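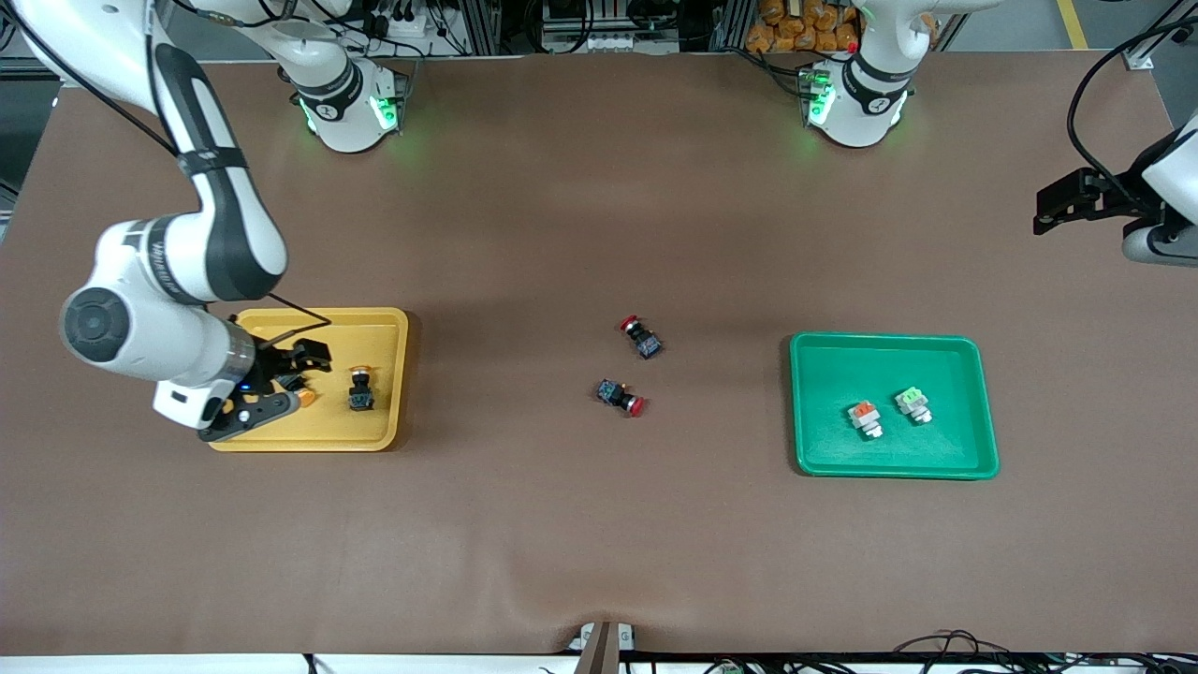 The going rate for a pair of earrings

Filed under: Makers' Grumbles, Pricing, Market Life

A woman at the Zorkavdale market picked up a pair of my crocheted earrings, turned them over, put them down, and told her friend in a perfectly audible voice that she could make those herself. I get this about once per market and I've stopped minding. She probably could. I learned from a library book with half its pages stuck together, so it can't be that hard.

What I do mind is the next bit, where everyone behind the table agrees with her. We all nod. We all say, oh yes, it's very relaxing, you should try it. Then we knock two dollars off for the next person who hesitates.

I've been selling handmade jewellery for six years and I have come to believe that the people who undervalue it most are the ones making it. Customers are only following our lead. If I price a necklace as though I'm apologising for it, a sensible person will wonder what's wrong with the necklace.

Take Fidel Troncoso, two tables along from me, who does chain maille. One of his collars has over 1000 rings in it, each opened and closed by hand with two pairs of pliers. He was asking $60. I asked him how long a collar took and he went a bit vague and started tidying his business cards. When he finally worked it out at home he sent me a message that was just the hourly rate and a full stop.

He has since put it up to $399. I'd love to report a stampede. He sold one in October, to a man buying for his sister, and none for a good while after that. But one at the new price paid him better than six at the old, and his thumbs have had a rest.

The standard advice is to add up your materials, add your time at a fair wage, then double it. I have seen this formula on every craft blog going and I have met precisely no one who uses it. Luana Dantas tried it on her beaded cuffs and got a figure so large she assumed she'd hit the wrong button. She charged a third of it and felt greedy.

I don't think the formula is wrong, for the record. It's just that most of us started out giving the stuff away, and we still have our aunties in our heads when we write the tags. Your auntie would never pay that. Well, no. Your auntie has eleven of them already, all gifts, and wears one at Christmas.

There's an argument on the other side, and Marcelino Frota makes it to me regularly over bad coffee. He says most of us have day jobs, we enjoy it, and a full table at closing time is miserable. Better that someone wears the thing. I have some sympathy. I've driven home with the full table. But cheap prices from people who don't need the money make life very hard for people who do, and they're usually at the same market, three tables down, being asked why theirs cost more.

So my modest proposal is that we stop talking ourselves down in front of the customers. Keep the price on the tag. If someone says they could make it, say "Great, what colour would you do?" and carry on with whatever's in your hands. Some of them really will go home and try, and a few of those come back – quieter, as a rule – and buy a pair.

As for me, I put my earrings up before the last market. I sold fewer, made slightly more, and undercharged a teenager with a jar of coins, so I can't claim to be cured.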